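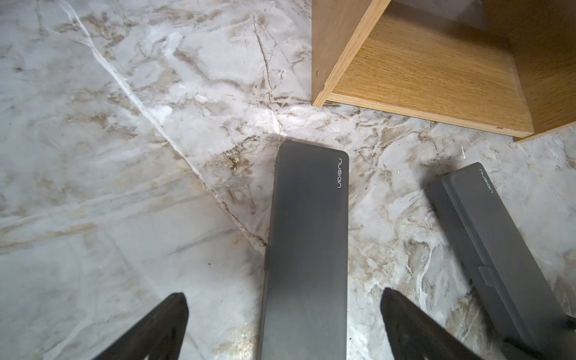

Figure 4.1 The gripper open over a dark gray case, with a second case lying beside it, as seen from the wrist.

Chapter 4
Showing Instead of Telling

Try to write down how you pick up a flat case from a hard floor. Most students produce four lines, the second of which is "grab it." The remaining difficulty of robotics is contained in that line.

In Chapter 3 we programmed an arm by giving it positions. The method is exact and obedient, and it will close the fingers on thin air with perfect accuracy if someone has nudged the target a thumb's width to the left. This chapter takes up the alternative, which is to have a person do the task through the robot and keep a record of what the person did. The record is called a demonstration. The person is called the demonstrator, or, by the end of a long afternoon, other things.

4.1 Two ways to lead a robot

In hand guiding, also called kinesthetic teaching, the demonstrator takes hold of the arm and moves it through the motion. You feel the weight of the arm and you feel it touch the table. You also stand in front of every camera in the room, so the recording may contain a great deal of elbow.

In remote control, or teleoperation, the demonstrator works a separate device and the robot follows. The elbow is gone, and so is most of the sense of touch. Beginners squeeze too hard, stop too early, and lean sideways in their chairs as though that helped. Mihret Wolde, who trained operators on the Handitgate arms, let new people lean for the first 200 demonstrations and threw those recordings away. 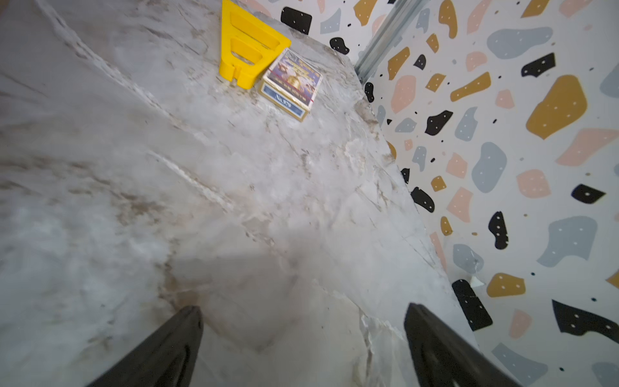
A change of surface is a bigger event for the robot than it is for you. You have handled small objects on floors, counters, beds and car seats, and you carry all of it with you without being asked. The robot has only what it was shown. Train it on one surface in one light and it may learn, quite sincerely, that the pattern in the stone is part of the job.

For this reason variety usually counts for more than bulk. In the Lirnthorpe exercise at the end of this chapter you will compare two sets of recordings. The first has 1000 demonstrations, all starting from the same pose. The second has 900, with the start, the object and the surface changed as often as the demonstrator could stand it. Make your guess now and write it in the margin – in pen.

4.2 What gets recorded

A demonstration is a list of moments. Each one pairs what the robot sensed with what the demonstrator told it to do next. Hesitations go in with everything else. Noemi Esposito's operators at Bradell paused before each grasp to check their aim, and the trained arm paused there too, checking nothing. We will return to her recordings in Section 4.5, after we have made a few mistakes of our own.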